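Willcombe Evening Program, Literature in English
Handout 5: The Chorus and the Stranger in Stage Plays
Prepared by Kavinda Bhattacharjee, 29 November 2019

Before you read this handout, please finish the first act of "The Well at Nyaga". We will use it in all the examples.

1. What we mean by a chorus

In old Greek plays the chorus is a group of persons who sing and speak together. They stand between the actors and the public. In a modern play the chorus can be smaller, even two women at a market. What matters is the work it does. It tells us what the town thinks, and often the town thinks wrongly.

In "The Well at Nyaga" the water carriers are the chorus. Look at their first speech, where they praise the headman for his generosity. The same persons complain of thirst only a few lines later. They do not notice the contradiction, but we must notice it. This is called dramatic irony: the public understands more than the speaker.

2. The stranger

Many plays begin when a stranger arrives. The stranger asks simple questions, and so the writer can give us the past of the town without a long speech. In our play the surveyor has this role. Students often write that he is the hero. I do not agree, and I ask you to be careful with this word. He changes nothing by his own action until Act 4. Before that, he only listens.

Compare his way of speaking with the headman's. The surveyor uses short sentences and many verbs. The headman uses proverbs, and he uses them mostly when he does not want to answer.

3. Stage directions

Do not jump over the stage directions. When the text says "she puts down the jar, but keeps her hand on it", the hand is as important as the dialog. In your essay you may quote a direction exactly as you quote a line.
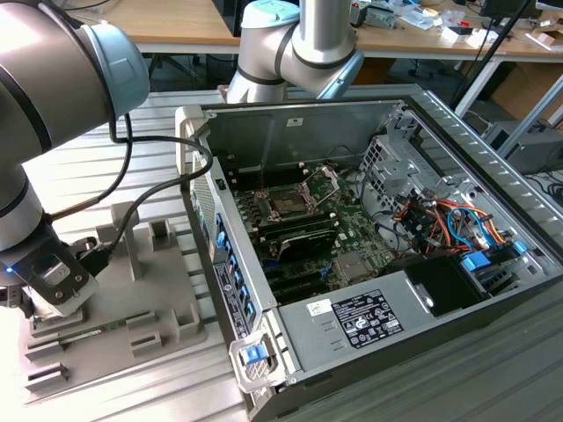
Robot arm holding a green memory module, with an open desktop computer on its side.

4. Essay for next class

"The chorus is the true voice of the town." Discuss this statement with close reference to "The Well at Nyaga".

Write 824 words or fewer. Use at least five quotations, and explain each one after you give it. A quotation without explanation receives no mark. Please do not tell the story again from the beginning, I know it already.

Upload the essay to Skilludo in the folder "Drama". Those who have no access can leave a paper copy in my box at Nestgate, second floor, beside the library door.

Reading for next class: Act 2, until the exit of the surveyor.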